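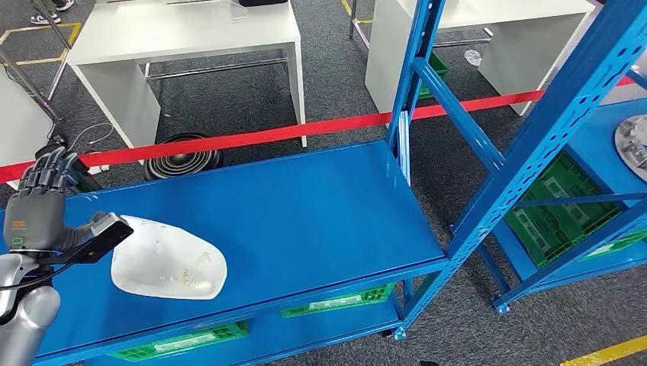 Call for participants: operator study on corrected demonstrations, Olloton Manipulation Lab

We are looking for adults to take part in a paid study at our Murkwood site. You will guide a robot with a five-fingered hand through parts-handling tasks, using a headset and a pair of gloves. You do not need a background in robotics, and for one of the groups we would prefer that you had none.

What the study is about

Last year we trained a handling policy on 4,000 demonstrations recorded by our own staff. Of those, 1,191 contained a correction: the operator set the tool down badly, missed the part or lost the grip, and then fixed it without starting over. The usual practice is to cut these recordings or throw them away. We kept them in, marked the point where the correction began, and gave the section after that point more weight in training.

The resulting policy recovered from bad contacts more often than the one trained on clean recordings alone. The difference was largest in tasks where the hand holds a tool against a curved plastic part, and small in plain pick-and-place between shelf and crate. In one task, turning a metal part over on the upper deck, we found no difference we would be willing to defend.

The weak point of that result is the people who made the recordings. All of them had worked with the arm for months, and they make a narrow set of mistakes. They also know how to get out of them quickly. We want to find out if corrections made by newcomers are as useful, or if they are too slow and too varied to learn from. That is the question this call is meant to answer.

Who can take part

We are recruiting for 2 groups.

Group A: people who have never operated a robot by remote control. Video game experience is fine, and we will ask you about it.

Group B: people who operate machinery by hand or by remote control at work. Crane, forklift, excavator and lab manipulator operators have all been useful to us in the past, but the list is open.

For both groups, you must be 18 or older, able to stand for part of a session, and able to wear a headset over your glasses if you use them. Left-handed people are very welcome. We have too few left-handed operators in the existing data, and the gloves come in both hands and several sizes. If you have had serious motion sickness with a headset before, please tell us when you write. It does not rule you out, but we will book you a shorter first session.

What you will do

Each session lasts 2 hours, including breaks. The first part is training, and you can take as much of it as you like. After that you will work through a set of tasks at the shelving: pick up a handheld tool, bring its tip to a part, hold it there, put it back, move parts between the decks and the crates. A member of the lab will be next to you the whole time and will stop the arm if needed. You can stop it too, from a switch at your hip.

Please do not try to be perfect. If something goes wrong, carry on and put it right in whatever way seems natural. If you can't put it right, say so and we will reset. We do not rank participants and your recordings will not be compared with anyone else's by name.

At the end you will watch a few of your own recordings and mark where you think each correction started. This takes more concentration than people expect. Coffee is available.

What we record

We record the robot's joint positions, the glove signals and video from cameras on the robot and on stands. Your voice is not recorded. Shoes or legs may appear in the video if you or a lab member stands close to the work area, and faces are blurred before anything leaves our servers. You may withdraw your recordings until the data set is frozen in December. After that we can't remove single sessions. The marked recordings will be released to other research groups together with the paper.

Pay and practical matters

Participants are paid by the session, on the day, and training time counts in full. If you come back for another session the rate goes up a little. Travel from Misterden is refunded against a ticket or a mileage note. The lab is on the ground floor of the McKinnon building, step-free from the parking lot. Wear closed shoes with flat soles. Stay outside the tape until you are called in, even if the arm is parked.

Sessions run in the mornings and again from 5 p.m., for people who come after work.

How to apply

Write to Nikau Tomoana at the Olloton front office, with "corrections study" in the subject line. Tell us which group you fit, which hand you write with, your glove size if you know it, and when you could come. A short note is enough — no resume. We answer everyone, usually within the week, and will send the consent form ahead of time so that you can read it at home.

Group B still has the most open places.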